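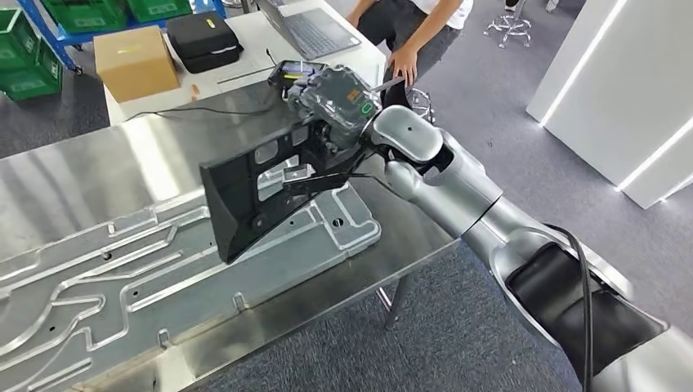 Why Do Cats and Bears Have Fur?

Touch your own arm. You can feel small hairs there, but they do not keep you very warm. Many animals have much more hair than we have, and then we call it fur.

Fur keeps an animal warm because it holds air. Between the hairs there are many small spaces, and the air in them stays almost still. Still air lets heat go away slowly. Your winter jacket works in the same way.

Many animals have 2 kinds of hair. The short, soft hairs near the skin are called underfur. The longer, stronger hairs are called guard hairs. They help to keep rain and dirt away from the skin.
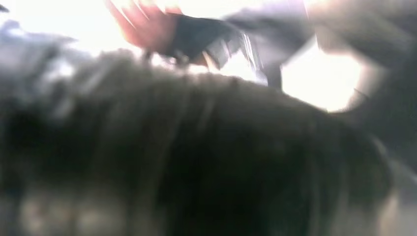 Color is also important. An animal with one bright color is easy to find in a forest, but mixed colors are harder to notice. Look how charcoal, dark brown and gray run together in soft streaks, with thin lighter lines between them. When colors mix like this, your eye cannot easily say where one part stops and the next part begins.

Some animals change their fur with the seasons. In October a snowshoe hare may start to grow its white winter coat. In spring it becomes brown again.

Try it at home: put one hand in a wool glove and leave the other hand bare. Wait 2 minutes outside on a cold day. Which hand feels warmer?

Text: Tolera Berhe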